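DES 3101, Week 4: Value and Contrast
Instructor: Sinéad Ó Riain

Value means how light or dark a tone is, apart from its hue. Two colors that look very different, such as a red and a green, can have the same value, and a layout built on them goes flat when it is printed in gray.

Check your work by squinting or by making a gray copy. If the headline sinks into the background, change the value before you change the color.

Terms for Thursday:
Key – the overall lightness or darkness of a piece
Range – the distance between the lightest and darkest tones
Accent – a small area that differs sharply from what surrounds it

Homework: make three studies with gray paper only, no outlines and no lettering. Each study is 20 cm wide. Bring them mounted to Room 259.

The eye goes first to the strongest contrast, even when that area is small. Middle grays laid next to each other stay quiet and can cover a lot of space. A narrow, near-black bar between two gray planes draws attention at once, and a slight lean to the left at the top gives it direction. The light gray band running straight across the bottom holds it steady.
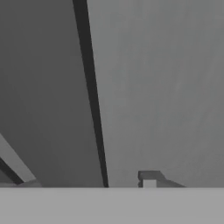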